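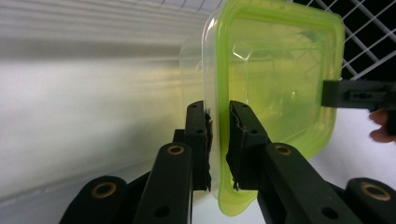

Our sewing room gets its full going-over at the start of every year, before the bag-making classes fill up, and I have to say I love doing it! The list is the same one we used last January, with a few lines added for blades and small notions. You'll want something to collect the odds and ends in as you go, and a plain clear food container is perfect – the kind with a bright green lid is easy to spot on a table full of fabric, and you can see through the sides what you've dropped in. Loose pins, old needles waiting for the sharps tin, the seam ripper that lost its cap, in they all go until you get to the section that deals with them.

SEWING ROOM SAFETY CHECK
Place: Quinlan Sewing Room, Celtport
Checked by: Fenna Dierckx and Rianne Stevens
Date: February 7, 2025
Marks used: OK, FIX (can be used meanwhile), OUT (not to be used until sorted)

1. POWER AND CORDS

1.1 Machine cords free of nicks, kinks and tape
OK, except one. The cord on the older Brernel by the door has a flattened spot where a chair leg must have stood on it. Marked OUT and unplugged. Rianne has ordered a new cord and it's an easy swap, so this lovely old machine will be back for the zipper pouch class.

1.2 Foot pedals sit flat, spring back fully, no buzzing
OK. Every pedal got pressed and let go with the needle up. The rubber feet on the pedal at machine 2 are nearly gone and it slides on the floor. FIX. A square of non-slip shelf liner under it works beautifully for now.

1.3 Power strips within their rating
OK. The strip on the ironing side is rated at 3,000 watts and the iron is marked 1,740 watts, so one iron is fine and a second one is a definite no. Please don't plug the kettle in there either! I've put a note on the strip itself this time, in fabric marker on a bit of twill tape.

1.4 Cords kept out of walkways
FIX. The long one to the overlocker still runs across the gap between the tables. Tineke Verbruggen has offered to sew us a weighted cord cover out of canvas scraps, and I'm very excited about this, but until then the overlocker moves to the wall side when class is on.

2. MACHINES

2.1 Needle plate screws tight
OK.

2.2 Finger guards in place
FIX. Missing on the machine nearest the window. It was taken off for free-motion quilting and I found it in the button drawer. Back on now. If you take one off, leave it in the accessory tray of the same machine, please.

2.3 Needles straight, sharp and properly seated
All changed, whether they looked worn or not. It makes such a difference to how the machines sound! Anybody who has had skipped stitches on laminated cotton lately, come and try again.

2.4 Lint cleared from the bobbin area and feed dogs
OK. Brush only, no canned air, it just blows the fluff further in. The overlocker gave up a lump of gray fuzz the size of a mouse.

2.5 Hand wheel turns without catching
OK on all machines in use.

3. IRONS AND PRESSING

3.1 Iron switches itself off when left
OK. Tested flat and standing up. Standing up it takes a good deal longer, so don't rely on it when you pack up.

3.2 Soleplate clean, no fusible residue
FIX. Somebody pressed fusible fleece the wrong way up. It happens to all of us, me more than most. Cleaned once with a damp cloth and a little baking soda, needs a second round.

3.3 Ironing board steady, cover not scorched through
OK for steady. The cover is getting thin over the nose end. Veerle Van Acker has some heavy cotton in a gorgeous dark teal with tiny swallows on it and wants to make a new one. Yes please!

3.4 Heat mat under the mini iron
OK.

4. BLADES, PINS AND SMALL SHARPS

4.1 Rotary cutters close and lock
One OUT. The Irent cutter with the yellow handle closes, but opens again if you tap it on the table. I don't want that one near anyone's fingers. The others click shut nicely.

4.2 Old blades and needles go in the sharps tin
OK. The tin was nearly full and has been emptied. New rule: tape over the slot once it reaches the line, and start a fresh tin.

4.3 Scissors stored points down
OK. Fabric scissors have a ribbon on them, paper scissors don't. Still the best system we've come up with.

4.4 Pins picked up from the floor after each class
FIX. I went over the floor with the magnet wand and got 12 pins out of the rug under the cutting table. That's too many for a room where half of us kick our shoes off! The wand now hangs by the light switch so you can't leave without seeing it.
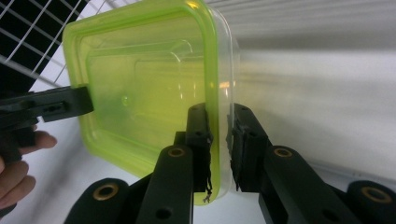 Small notions are new on the list this year, at Mirjam Postma's suggestion, and it's a great one. Snaps, magnetic closures and bag hardware had been living in torn paper bags, and the magnets especially should be kept shut away from toddlers who come along at pick-up time. We're going over to see-through boxes, and those need a check of their own before they get filled. Tip the box up so you're looking straight at its base, as with the clear, green-rimmed one here, and go around the molded corners and the rim for cracks. A tiny round dimple near the middle of the base is usually just left over from molding, so don't reject a good box over that. Do run a fingertip along the rim as well, as a chip can snag silk or lining fabric.

5. NOTIONS AND STORAGE

5.1 Boxes free of cracks and sharp edges
OK for the ones going into use.

5.2 Lids close firmly all the way around
FIX. A few have to be pressed at each corner before they hold. For buttons I wouldn't mind, for magnets I do. Keep the tight-fitting ones for magnets and grommets.

5.3 Magnets and small snaps on the high shelf
OK as of today. I know it's a stretch for some of us. Ask for the step stool, don't climb on the rolling chair.

5.4 Step stool feet and hinge
OK. Wipes clean, stands level, and the hinge doesn't pinch.

5.5 Spray adhesive and fabric glue capped and upright
FIX. The spray adhesive was on the shelf right over the radiator. Moved to the cupboard. Use it by the open window only, and never while the iron is on.

6. ROOM

6.1 Way to the door clear
OK once I'd moved the batting. The big roll leans against the door frame every single time we get a delivery, and it needs a proper home.

6.2 Fire extinguisher in date, hanging where it should
OK. In date, pin in, tag on.

6.3 First aid box complete
FIX. Low on band-aids, which won't surprise anyone who was at the leather keychain evening. Fenna is bringing more, plus finger cots for people who want to keep sewing without leaving spots on pale linen.

6.4 Lighting at cutting table
OK, and so much better than last year! The new lamp throws hardly any shadow over the ruler edge.

STILL TO DO
Cord for the older Brernel – Rianne
Replacement or repair of the Irent cutter – Fenna
Canvas cord cover – Tineke
Ironing board cover – Veerle
Second cleaning of the iron – whoever is first in
Labels for the notions boxes, both ends please – Mirjam

COMMENTS FROM THE GROUP

Mirjam: Very happy about the boxes! Could we put a snap or a button on the outside of each with a dot of glue? Much quicker than reading labels when you're in the middle of a bag.

Veerle: Teal swallows are washed and ready. Does the board cover want a drawstring or elastic? I'd go for a drawstring, the elastic on the last one went brittle from the heat.

Fenna: Drawstring! And there's enough felt left over for the padding if you don't mind it being mustard.

Tineke: I'll need the length of the overlocker cord, table to socket. If anyone's in before me, measure it generously.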